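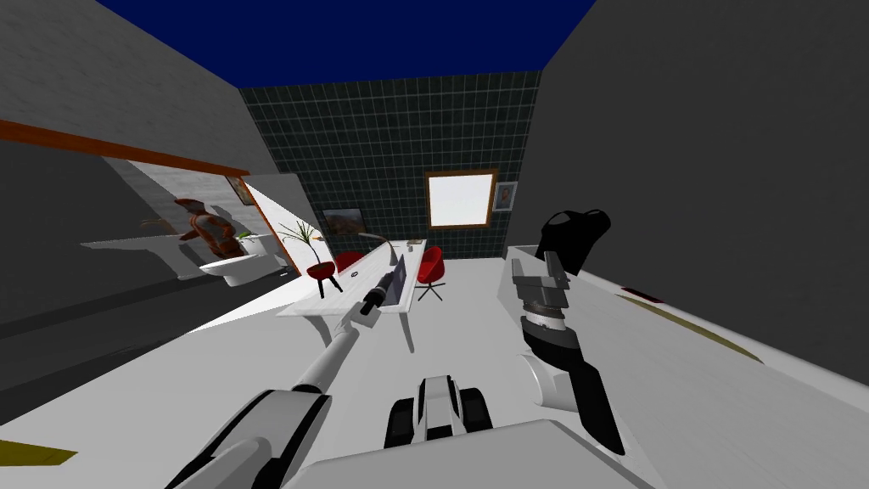
BALLICO – Trandov, the regional lodging and property company, today announced the purchase of the former Cisneros Hotel in downtown Ballico. The building will reopen in March as an extended-stay residence under the name Drallomura House.

Under the terms of the agreement, Trandov will retain all 36 guest suites and convert the former banquet floor into shared meeting space. Monthly rentals will be offered to traveling nurses, contract employees and families relocating to the area. Leases will begin at 15 nights.

"Ballico has needed a place where people can settle in for a few weeks without signing a year's lease," said Remedios Bustamante, Regional Director of Trandov. "The Cisneros served this town well, and we intend to keep its doors open to the public as well as to our residents."
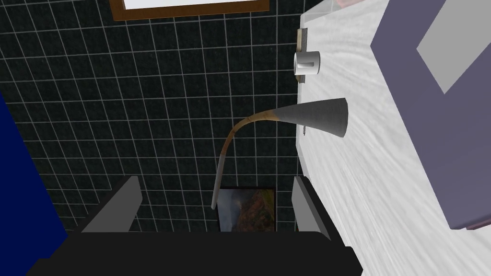

The ground-floor restaurant, which closed with the hotel, will be leased to an independent operator. Applications from local restaurant owners will be accepted through the leasing office until 5 p.m. on the final business day of the month. The restaurant space measures 4,000 square feet and includes a separate street entrance.

Drallomura House will be the company's second property in the county. Trandov currently manages 379 units statewide.

Media inquiries should be directed to the Trandov communications office.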